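The dishes are still yours
Aug 31, 2022

Every August somebody sends me a clip of two robot arms and a couple of trays, and asks whether I'm worried about my job. I run the back room of a hardware shop in Lavville. I am not worried.
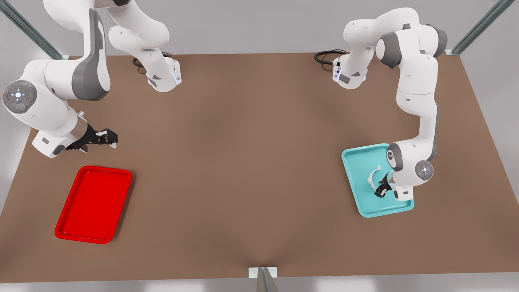 Moving a thing from one tray to another is the part of my work I could do asleep. What takes up my day is the rest of it: the box that arrives crushed, the hinges somebody returned in a sandwich bag, the customer who wants "the same screw, but longer." A bare table has none of that. A simulated one doesn't even have dust.

Vass wants 2949 dollars for its Plavik kitchen arm, and the brochure promises 200 chores. I read the list. Forty of them are putting something into something else. Wiping jam off a chair leg isn't there, and neither is finding the lid.

I'd like to be wrong. My knees are 42 years old and they would welcome the help. But show me a machine that can empty the dishwasher in my sister's kitchen in Molovwood, with the dog underfoot and the drawer that sticks. Until then I'll keep my apron on.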